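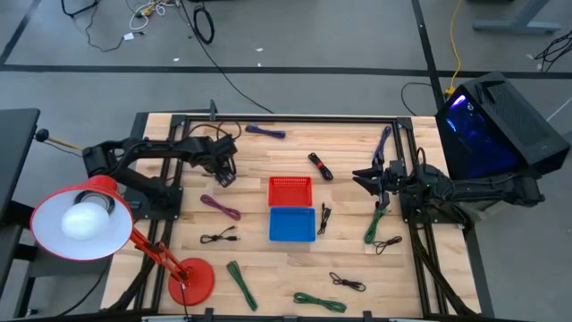
Do online fiction sites help new writers? Report on a one-term project

Background

The brief for this unit asked us to look at one claim made about writing on the web and test it as far as a student can. I picked the claim that posting short fiction on a free site gets a new writer useful readers. Two sites make it loudly: Enero, which runs very short stories, and Susdale, which takes anything up to 3000 words. Both say on their front pages that writers "grow" there. Neither says how they would know.

What I did

I wrote two stories and put one on each site in March. "Flernano" is a 565-word piece about a girl who steals her grandmother's ferry tickets. It went to Enero. "Fawzy" is a longer story told by a man minding his brother's dog, and it went to Susdale. I used a pen name and told no one in my class, so that friends would not pad out the comments. I then kept a log of every response and marked each one as useful or not useful. A comment was useful if I could have changed a line of the story because of it.

I know that test is rough. A reader who says "I cried" has told me something. My supervisor thought I should have allowed for that, and she may be right, but I could not work out what I would do to the draft with the information.

Results

Enero readers were kind and quick. Nearly all of them praised the opening, and I suspect a fair few stopped there, as the ending contains a mistake in the ferry timetable that not one of them brought up. Several comments asked me to read the commenter's own story in return. I did this for the first week and then gave up.

Susdale was slower. For a long stretch "Fawzy" had no response at all. Then two readers wrote at length. One said the brother never sounded like a different person from the narrator, and quoted the lines that bothered her. The other disliked the dog. The first of these was the best criticism I got all term, including in workshop, and I rewrote the phone call because of it.

Discussion

It would be easy to say Susdale works and Enero doesn't. I don't think my log supports that. The stories were different lengths and different kinds, and one good reader on one site could be plain luck. I also can't say whether the rewritten phone call is better. I prefer it, but I wrote it.

What I would question is the word "community", which both sites lean on. Much of what I saw was trade: a comment given to get a comment. There is nothing wrong with that, but it teaches people to write the sort of comment that gets returned, and harsh ones don't.

If I did this again

I would post the same story to both sites under different names and leave the timetable mistake in on purpose. I would also ask a second person to mark the comments, as my own marking got stricter towards the end of term.

Both drafts of "Fawzy" are in the appendix, with the log.

Submitted 5 June 2026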